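Notebook, simulation bench
2020-09-09

Continued with the rules for the cup task. Zofia Żak asked me to write them down before we start the next batch, so that Killach and our group label the episodes in the same way.

Rule 1. An episode is "held" only when the base of the cup is clear of the table. If we can't decide from one view, we check the height value in the log and do not guess.

Rule 2. Gripper closing force stays at the value agreed in March. Nobody changes it inside a batch. If it must be changed, close the batch and open a new one with a new number.

Rule 3. Shadows stay on. I know that Arruda prefers them off for speed, but the policy should see shadows of both arms also when only one arm is in view.

Rule 4. Failed grasps are kept and marked. Last batch had 346 episodes and 18 of them were deleted by hand, without any note. This must not happen again — I could not rebuild the success rate afterwards.

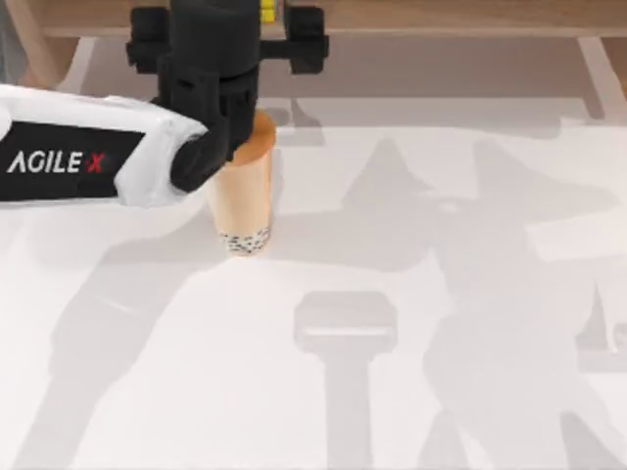

Rule 5 is still open. Zofia wants a minimum lift time before we count a success, and I agree, but we have no good number yet. Wosisska uses 183 simulation steps. For me it seems long for a light cup, I will try it first with half.

To do: send rules 1 to 4 to Vindia for comments. Ask who keeps the master copy. Check that the random seed is written in every log file, I found two without it.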